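Gurkstead Robotics Club: Frequently Asked Questions

What is the Andon project?
A student project on two-arm tabletop handling. Teams program a pair of arms to nest bowls.

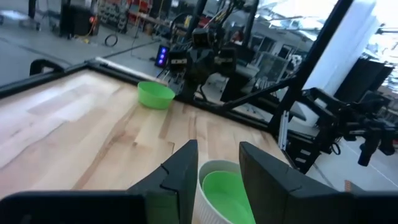 Do I need experience?
No. First-years start in December with the Griffiths safety module, 13 short units.

How is a run scored?
Each team gets 19 runs. A bowl left tilted on the rim scores as a miss.

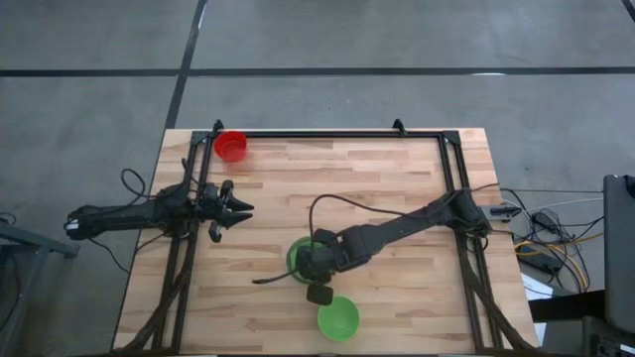

Page last modified: January 24, 2025

Can we move the frame?
No. Moving it voids the calibration for every team.

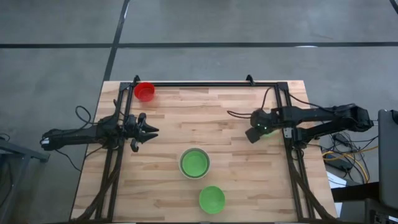 Log joint positions in the Gosomia format, maximum 1000 lines per file. Longer files are rejected at upload.

May we supply our own bowls?
Yes, if they match the listed diameters and colours. 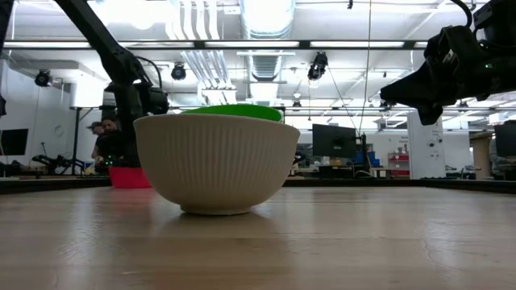
Ribbed white bowl, with green behind.

Where do I enrol?
At the lab desk. Bring your student card.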